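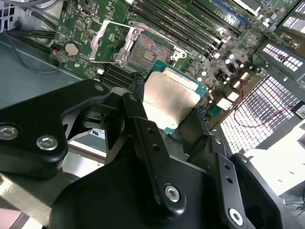
Figure 3. Gripper holding a processor, heat spreader up, just above a green server motherboard.

4.2 Does the display piece predict the shipped piece?

Makers of collectible figures have long treated the convention prototype as a promise. Kavanagh's survey of buyers takes this at face value, and we think it should not have. Fergal Kavanagh asked 2,169 collectors whether the figure they received "matched" the one shown at the booth, and most said yes. But the question was put to them months after the event, when few could have had more than a phone snapshot to compare against. Agreement of that kind tells us little about paint, sculpt or joint quality.

We took a narrower approach. For 28 articulated figures announced by Vanlow and Urkow, we matched booth photographs with retail copies bought at ordinary shops. Two raters scored each pair on face paint, fabric fit and accessory count. The raters did not know which company had made which figure, although anyone familiar with the hobby could probably guess from the packaging style — a weakness we were not able to remove.

Fabric fit showed the largest gap. Coats and capes that hung neatly on the prototype often bunched at the shoulder on the retail copy. Face paint was closer than forum complaints would suggest. Accessory count matched in nearly every pair, and the few mismatches were extra hands dropped from the final box.

Should this be read as evidence that prototypes mislead? We doubt it. Booth figures are posed and dressed by staff with plenty of practice, and a buyer at a kitchen table may do worse with the same parts. Tsai's claim that the gap grows with price is harder to accept. It rests on a single line of 51 figures from Werilstead, all of them released in limited runs of 200, and no cheaper line was scored by the same method.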